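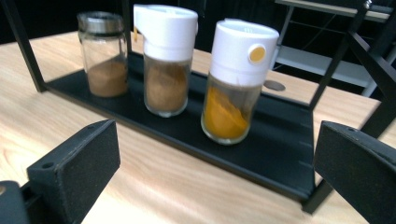
Department of Food Studies, Braltwood College

Chapter 4
Storage of Dry Goods

4.1 Scope of the chapter

Dry goods spoil slowly, and the loss is often missed until the goods are used. This chapter deals with the four causes of loss in the store: moisture, heat, light and insects. Ground spices are treated first, as they have a large surface for their weight and give up their scent sooner than whole seeds or bark.

Glass jars are common for small amounts. Glass does not take up odours and lets no vapour through its walls, but it does admit light. The closure is the weak point — a poor seal will undo the benefit of the jar.

4.2 Terms used

Water activity is the share of water in a food that is free to support growth. It is not the same as moisture content, and the two must be recorded separately. Headspace is the volume of air between the goods and the closure.

The worked problems use stock records from the Brinico warehouse, which list 3,484 sealed packs in 173 batches. Methods for measuring water activity are given in section 4.5. Readers who have not met sorption curves should first read Chapter 2.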